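首页　栏目　图集　工具　旧物　往期　订阅　关于本刊

图集｜工作台：拆开的电器和桌上的东西

分享 9　收藏　评论 3

Keltow 维修间在 Flistholm 旧街的一楼,进门是收件的柜台,往里走是放货架的过道,过道尽头用布隔出几块地方,每块里有一张工作台。图集记的是八月里工作台上的情形:拆开的小家电,用了一半的胶带,没收起来的螺丝刀,还有等着装回去的零件。说明文字由维修间的记录本整理而成,个别地方补写了一些工具和材料的用法。

记录本是一本横格本,放在柜台右边的抽屉里。每收一件东西写一行,写品名、毛病、送来时带了哪些附件。修的时候再往下添:拆了哪几处,换了什么,哪颗螺丝滑了牙。字迹深浅不一,有几页沾过机油,纸边发硬。下面的条目大体按照记录本的顺序排列,先说收件,再说桌面,然后是拆、绕、装,最后是货架和收尾。

一、柜台

收件时间从上午九点到下午五点,中午不关门。送来最多的是厨房里的东西,电饭煲、电水壶、面包机、搅拌机,其次是台灯和风扇,再往后才是电脑和收音机。夏天风扇多,到了八月下半月渐渐换成电饭煲和电热锅。

柜台上放一块深色的胶垫,电器先放在垫子上看外观。看电源线有没有压扁的地方,插头的铜片有没有发黑,底脚的胶垫齐不齐。底脚胶垫下面常常藏着螺丝,少了胶垫,多半说明以前有人拆过。拆过的机器要多问几句,问上次拆是什么时候,有没有剩下零件没装回去。有人会从口袋里掏出一个小纸包,里面是一颗弹簧或者一片垫圈,也要写进记录本,用胶带把纸包贴在机身上。

标签用牛皮纸吊牌,写编号和品名,用棉线拴在电源线上。以前用过不干胶的,贴在不锈钢外壳上撕不干净,要用酒精擦半天,后来就不用了。吊牌的好处是机器拆开以后还能跟着电源线走。内胆、蒸笼、量杯、饭勺这些附件,能让送修的人带回去的就带回去,留在店里容易混。

二、过道里的货架

货架是铁的,分四层。最下一层放重的,压缩机、旧电机、整台的电脑主机;中间两层放待修和已修的小家电,左边待修,右边已修;最上一层放空纸箱和包装用的泡沫。每件东西的吊牌朝外。拿走一件去修,原来的位置上放一块写了编号的木片,修完放到右边去,木片收回盒子里。

待修的一边总是满的。等零件的机器另放一处,用绳子把吊牌和订货单拴在一起。Aranda 那边的零件铺子每月送一次货,常用的有温控器、热熔断体、微动开关、各种规格的电源线。不常用的要先寄样品过去对,对上了再订,前后要等一阵。等得最久的是一台老式咖啡机的密封圈,记录本上从春天写到夏天,隔几页就有一行"圈未到"。

过道窄,两个人对面走要侧身。地上不放东西,这一条写在墙上。

三、工作台

桌面是白的。原先有一张桌子铺的是绿色台布,小螺丝掉上去看不见,白桌面上看得清楚些,脏了也容易发现。白桌面的毛病是留印子,记号笔写上去的字擦不净,焊锡烫过的地方发黄。写过的字有些是量好的尺寸,有些是接线的顺序,修完了也就留在桌上,时间长了认不出写的是什么。

隔断用黑色的金属架子,架上挂布。挂布的时候图快,布料是仓库里现成的,颜色不统一,有的布边没有锁,线头挂下来。布比木板轻,要搬大件的时候整面推开就行。声音隔不住,隔壁开电磨这边听得清清楚楚,灰倒是能挡一些。布每隔一段时间摘下来抖一抖,在后院里抖,抖完再挂。

灯是每张桌子一盏,可以拉近。修电路板的时候把灯压低,从侧面照,虚焊的地方会有一圈暗影。拆外壳的时候灯抬高,要看得见整件东西。

四、桌上的规矩

规矩不多,都是吃过亏以后添上的。电源没拔不动手。水杯不上桌。拆下来的螺丝按位置放,别堆在一起。借用别人桌上的工具,用完当场放回。离开桌子超过一顿饭的工夫,在拆开的机器上盖一块布,盒子里的小件盖上盖。

螺丝怎么放,各有各的办法。有人用带格子的塑料盒,一格一个部位;有人在纸板上画出机器的轮廓,在对应的位置上戳洞,把螺丝插进去。纸板的办法更直观,尤其是长短不一的螺丝,装回去的时候不会拿错。长螺丝拧进短孔,可能顶到里面的线,外面看不出来。磁铁盘也有,放铁螺丝方便,可是带磁以后的小螺丝会互相粘住,夹起一颗带出一串,精细的活不大用它。

五、胶带和底盘
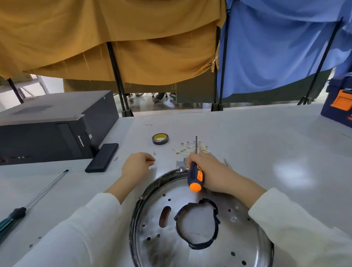

总第 2405 期　第 9 页

圆形不锈钢盘,边上缠了一部分黑胶带,中间的大孔也用黑胶带包了边。盘子看着像电饭煲一类电器的底座。电工胶带放在盘子后面,旁边有一团带黄色和银色的细线。桌子左边是一台放倒的联想台式机。

金属板上冲出来的孔,边缘多少有点毛刺。手指摸过去会刮一下,电线在上面来回蹭,绝缘皮会慢慢磨破。出厂的机器在过线的地方一般有橡胶护圈或者塑料卡扣,年头久了护圈变硬、开裂,一拆就碎。护圈能配到的尽量配,配不到的要另想办法。先用圆锉把孔边锉一遍,锉完拿布擦净铁屑,再加保护的材料。

包孔边时胶带要剪短,一小段一小段地贴,每段压住前一段的一点边。整条长胶带绕圆孔会起皱,皱的地方先翘。贴好以后用指甲或者螺丝刀柄的圆头把胶带压实。胶带拉得太紧也不行,过一两天自己会往回缩,露出一截黏胶,沾灰以后黑乎乎的一圈。

普通的电工胶带怕热,这一点在记录本里反复出现。靠近发热盘的地方不能用它,胶会化开流出来,有气味,绝缘也靠不住。发热部位附近要用耐高温的材料,玻璃纤维套管、聚酰亚胺胶带,或者原厂的耐热护圈。底部远离发热体的位置,也要先看清机器工作的时候那里热到什么程度再决定。临时缠一下当记号、固定位置,到装机前要拆掉,拆完用酒精擦去残胶。记录本上有一行写得很重:"胶带凡临时者,装机前清点。"

发热盘和内胆之间的接触面要干净。饭粒掉进去烤干了,粘在盘面上,内胆放不平,饭一半生一半焦,很多人以为是机器坏了。先用湿布捂软,再用木片刮掉,刮不掉的用极细的砂纸顺着一个方向轻轻磨。钢丝球不用,磨下来的碎丝会掉进中间的弹簧座里。中间的温控器应当能按下去、自己弹回来,按的时候发涩,多半是里面卡了米粒或者结了水垢。

六、螺丝刀

一张桌上通常放不止一把。粗柄短杆的拧外壳螺丝,长杆的伸进深孔。电饭煲底盖的螺丝有的在很深的柱子里,短的够不着,硬拿小号的去凑,头上打滑,几下就把十字口拧圆了。先往孔里照一照灯,看清楚螺丝口的形状再选刀头,多花的就是这一点工夫。

十字口里积了油泥的,用牙签剔干净,刀头才能坐到底。拧的时候往下压的力要比转的力大,拧不动先停下来。锈住的滴一点松动剂,放着去做别的,过一会儿再来。已经拧花的螺丝,在刀头和螺丝之间垫一小片橡皮筋,有时能拧出来;再不行就用锉刀在螺丝头上开一道槽,改用一字的。钻掉是最后的办法,钻之前把周围用布塞好,铁屑一粒都不能进电路。

Trivent 的工具目录放在柜台下面,翻得最旧的是手动工具那几页。柄的粗细要合手,太细的拧久了手心疼,太粗的在窄处转不开。刀头磨圆的不要舍不得,挑出来另放,拿去撬油漆盖子、刮胶都可以,就是别再回到拧螺丝的那一堆里。

七、线

旧线拆下来不马上扔。长的剪去两头留着,颜色好认的单独卷起来,做临时接线很方便。细线容易缠成一团,解的时候从外面找头,越扯越紧。带元件的线,先看元件的引脚有没有弯折过的白印,有白印的地方容易断。

接线之前在纸上画图。颜色、粗细、从哪个端子到哪个端子,画得难看没有关系,自己认得就行。有的机器里几根线颜色一样,画图也分不清,就在两头各绕一小圈纸胶带,写上相同的数字。装回去对数字,对完撕掉。插片端子松了的,用尖嘴钳轻轻夹一下再插,插上以后往外拉一拉,拉得动就换新的。松的端子通电会发热,发热以后更松,外壳上有焦黄痕迹的,多半从这里起。

要加长的线,焊完套热缩管。先套管再焊,忘了套的事常有,焊完才看见管子还放在桌上,只好剪断重来。热缩管要盖过焊点两边各一截,用热风吹的时候从中间往两头走,里面的空气才赶得出去。

接地线最后再看一遍。黄绿双色的一根,从插头到金属外壳要通,用万用表量过,写进记录本。拆机时为了方便把接地螺丝卸了,装的时候漏装,机器照样能用,危险就在这里。

八、主机放倒以后

台式电脑送来,多数是太吵或者开不了机。放倒了拆,侧板朝上,手伸得进去,螺丝掉下来也落在看得见的地方。先除尘。灰要用软毛刷扫,扫松了再吹,吹的时候用手指按住风扇叶片,别让它跟着转。散热片缝里的灰结成毡子一样,吹不出来,用镊子一条一条夹。

开不了机的,先去掉能去掉的东西,只留最少的几样,再一件一件加回去。内存拔下来用橡皮擦一擦金属脚,插回去要听到两边卡扣的声音。电源线换一根试试。硬盘里的东西动之前要问清楚有没有备份,没有备份的先备份,备份完了再修。这一条印在收件单上,字号比别的大。

除尘以后声音还大的,听是哪一个风扇。拿一根细木棍,一头抵住风扇的外框,一头贴近耳朵,听得很清楚。轴承坏了的换整个风扇,加油能安静几天,之后更响。机箱脚上的胶垫缺了也会响,声音闷,像从桌子里出来的,垫一块厚毛毡就好。

九、装回去

拆开的次序倒过来就是装回的次序,大家都这么说,做起来总有一两处对不上。底盖扣不严,先别用力,打开看看是不是有线压在柱子上。螺丝先都拧进去几圈,位置正了再按对角逐个拧紧。塑料壳的螺丝孔不耐拧,感觉到底了就停。装的时候先把螺丝反着转半圈,听到轻轻一声"嗒",再正着拧,能落进原来的螺纹里,新旧两道螺纹错开,孔就废了。

装完摇一摇。里面有响动的一律重新打开。找出来的有时是一颗螺丝,有时是一小块断掉的塑料卡子,有一次是一粒干透的黄豆。

通电之前量绝缘,量完先接在带开关的排插上,人站开一点再按。电饭煲装半锅水煮一次,看能不能跳到保温;水壶烧两次,看会不会按时断电;风扇每一档都转一会儿,摇头的也要摇。试机的结果写在记录本最后一栏,写"可"或者写原因。试机的桌子在后窗边上,靠墙放,旁边不堆纸箱。

十、收件的人常问的几件事

电饭煲的内胆涂层掉了能不能补。店里不补,可以配新内胆,配之前要量口径和高度,还要看底面的弧度。弧度不合的放进去会晃,煮出来的饭半边发硬。

电水壶里的白垢要不要紧。用白醋或者柠檬酸兑水煮开,泡着,倒掉,再用清水煮一次。厚的要做两回。壶底外面和底座的接头要保持干燥,擦干了再放上去。

电源线破了皮,用胶带包一包行不行。破皮的整根换掉。胶带包过的地方弯折几次又会开,靠近插头和靠近机身的两头最容易坏,平时拔插头捏住插头拔。

坏了多年的旧收音机值不值得修。先看看。店里有一抽屉旧收音机的旋钮和电位器,配得上的就能响。费用上,检查一次 1000,修好另算零件;整机大修的上限定在 3000,超过的先打电话,回了话再动。金额按 Flistholm 本地的价目,贴在柜台左边的墙上,季度初换一张新的。

十一、关门以前

五点以后不再收件,桌子还要忙一阵。没修完的盖上布,盒子盖好,胶带的头折一个小角,第二天好撕。烙铁拔了插头放在架子上凉着,最后一个走的人再摸一下架子旁边的开关。扫地从里往外扫,扫出来的东西先不倒,在簸箕里用磁铁过一遍,总能吸上几颗小螺丝。认得出是哪台机器的,放回那台机器的盒子里;认不出的,丢进门边的玻璃罐。

玻璃罐里什么规格都有。缺螺丝的时候先到罐里翻,翻的时候把罐子倒在一张旧报纸上,找到以后提起报纸两边再倒回去。罐子满过一次,分出一半送到 Aranda,换了几卷胶带回来。

记录本当天的最后一行写明天先做哪一件。八月里写得最多的是电饭煲。

评论(3)

"底盘螺丝太深,找不到合适的长杆刀,最后去五金店买了一把,平时也用得着。"　赞 9

"想问一下,耐高温胶带剪成小段贴孔边,会不会也翘?我家那台贴了两次都翘起来了。"　赞 3

"回楼上,先用酒精把油擦掉再贴,孔边的毛刺也要锉。还翘就别用胶带了,去配护圈。"　赞 4

上一组:货架和吊牌　下一组:旧收音机的旋钮

返回图集　返回顶部　分享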